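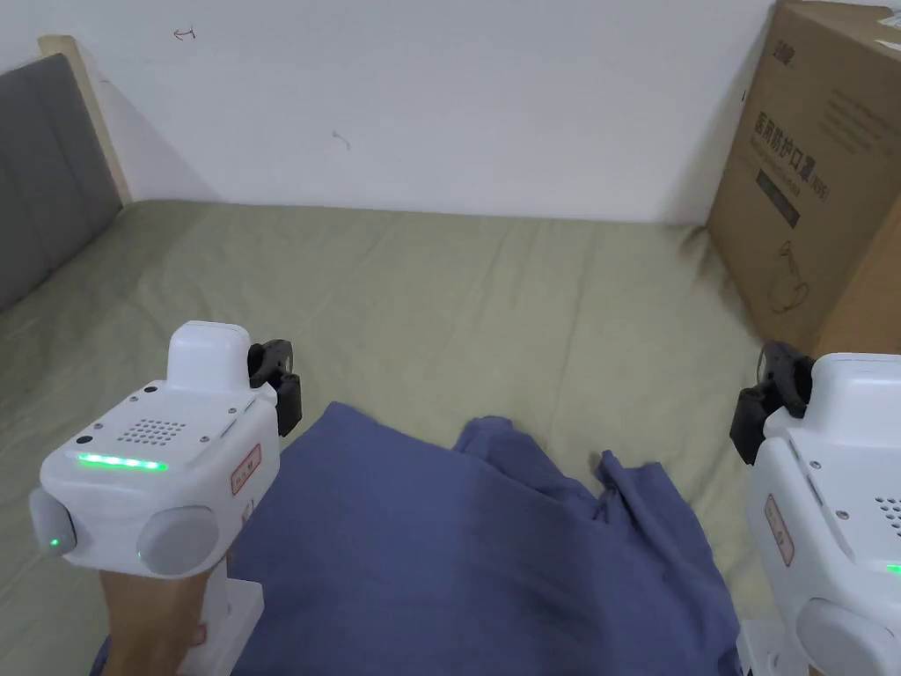
Photo: Teodora Stojanovska / Prorkden

Prorkden sets aside money for a second round of hand-held grippers

The household robotics group at Prorkden has settled its equipment plan for the coming year, and after a good deal of friendly back-and-forth the largest share is going to hand-held grippers, the kind a person holds one in each hand while doing ordinary chores. The group will order 10 more pairs, with delivery expected in September, and has put off buying another robot arm until the spring at the earliest.

Doina Yordanov, who looks after the budget, told us she went into the talks fully expecting to argue for the arm. What changed her mind was a long afternoon in the bedroom setup with Vasilis Stan, going over how many people could be working at once and how often they were standing in line for a pair. "We had the beds, we had the laundry, and we had people who wanted to work," she said. "I kept coming back to that, even though I do love a new arm as much as anyone here."

Cloth is where most of the hours go at the moment. Picking up a shirt or a sheet by one small fold and drawing it across a mattress takes more patience than you might think, and the group wants many more recordings of it, done by many different hands. Stan has also asked for spare fingers and a shelf of extra batteries, and he got both — the fingers in full, the batteries in two deliveries so the cost falls in separate quarters.

The quotes came down to two suppliers, Bidora and Akier. Bidora was cheaper per pair, but Akier offered to include repairs for the first year, and once Yordanov had added in shipping and spare parts the gap between them was almost 2,000 dollars in Akier's favor. The order will go through the Toledo office, as the last one did, and Hrvoje Mladenović will be checking each pair as it arrives.
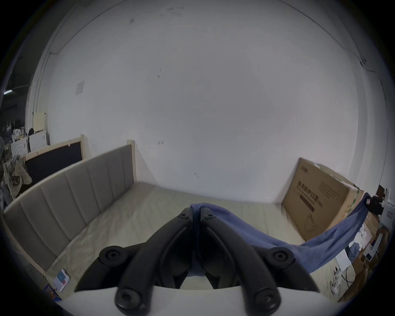 What is still open

Storage has yet to be worked out, and so has furniture. Shona Leckie has asked for 4 more beds in different sizes, along with a decent supply of secondhand bedding, and she would dearly like the answer before the grippers get here. Anyone in the group with a view on mattress sizes (and we gather there are several of you!) should send it to her by the end of the month.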